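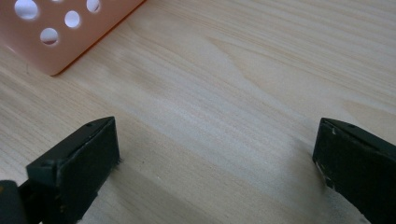 From: Defne Kozan
To: branch-ops list
Subject: Re: Placement test bands for transfers between schools

Replying inline to Alper's message from Monday. I have trimmed the parts that were settled in the earlier thread.

Alper Ağca wrote:

> When a learner moves from Rarnton to Resville in the middle of a term,
> the Resville desk gives them the full placement test again. The desk
> staff say they have to, as the level code on the transfer record does
> not match any code in their own list. I had 12 of these in January.
> In most cases the learner came out at the same level they already had,
> and lost a week of lessons waiting for a slot with an examiner.
>
> Could we agree on one table of level codes and accept the level on
> the record without a retest?

One table is possible. It would not fix all 12 cases, and I would like to separate the causes before anyone edits the desk guide.

There are two different code systems in use. Rarnton and the evening school on Saraç Street still use the old numeric levels, which run from 1 to 21 and follow the units of the old coursebook. Resville uses the lettered bands that came in with the Teveck booking system. The lettered bands were drawn up from speaking scores only. The numeric levels come from a written test plus a short interview, with the written part carrying most of the weight. A learner at numeric level 9 can fall in either of two lettered bands depending on how they speak, so a plain lookup from one list to the other will give a wrong answer for part of the middle range.

I went through the placement results in the shared archive to see how large that part is. The archive holds 3,791 results with both a written score and an interview score entered. Levels 1 to 6 map to a single band with very few exceptions. Levels 15 and up also map cleanly. The trouble sits in levels 7 to 14, and it is worst at 9 and 10, where neither band has a clear majority.

> The Resville desk also says that the record often arrives without
> the interview notes.

Correct, and this is a separate fault. The transfer form has a free text field for the notes, and the export to Teveck drops any free text longer than the field on the receiving side. It does not shorten the text. It leaves the field blank and gives no warning. Yiğit Kahraman reproduced this on the test account by pasting in a long note and exporting it. A short note went through intact. Until the export is changed, the sending school should put the speaking score on the first line as a bare number and keep the rest to two or three sentences.

> If a retest is needed, can it be the short version?

I would support that for levels 7 to 14. The short version is the interview alone, without the listening section. It can be done by phone if the school has no examiner on site that day. The full test should stay in place for anyone whose last lesson was more than 4 months ago, whatever their level, as the desk guide already says.

My proposal, for comment:

1. Levels 1 to 6 and 15 to 21: accept the level on the transfer record and convert it with the table. No retest.

2. Levels 7 to 14, speaking score present on the record: convert using the level and the speaking score together. No retest.

3. Levels 7 to 14, speaking score missing: short interview, by phone if needed, before the first lesson at the new school. If no slot is free, the learner joins the lower of the two possible bands for the first week and is moved afterward if the interview supports it.

4. Break of more than 4 months: full test.

Point 3 will draw objections. Damian Marti raised one off list, which is that learners placed low for a week tend to ask for a refund of the difference in materials. The materials for neighboring bands share a workbook and differ only in the reader, so I suggest the school lends the reader for that week and sells nothing until the band is confirmed. I do not know whether the Saraç Street school keeps enough readers at the desk to lend any. Could someone there reply with a count?

> Who would own the table?

At present the lettered bands are described in three places: the Teveck help pages, the desk guide, and a printed sheet at Resville that differs from both in bands D and E. I would keep the table in the desk guide only and have the other two point to it. Defne Özkan edits the desk guide now and has said she will take the table if the list agrees on its contents first. She will not take it as a moving draft. Please send corrections to the list and not to her.

Two smaller points.

Children's classes are outside all of this. They are grouped by school year first and level second, and their codes start with K in both systems. Please do not convert a K code with the adult table. This was done at least once in January and put a nine-year-old on the roster of an adult conversation class. The roster was corrected before the lesson.

Business courses booked through an employer carry the employer's own level on the record in addition to ours. The employer's level goes in the second code field and should be ignored for placement. The Resville desk screen shows the second field first when both are filled, which may account for some of the "unknown code" reports. Alper, could you check how many of your 12 were employer bookings? If you send me the record numbers I can look at the rest.

I have a draft of the table for the clean levels and will post it to the list as plain text once Yiğit has checked it against the archive. The rows for 7 to 14 will be blank in that version.

Defne Kozan
Placement and records, Rarnton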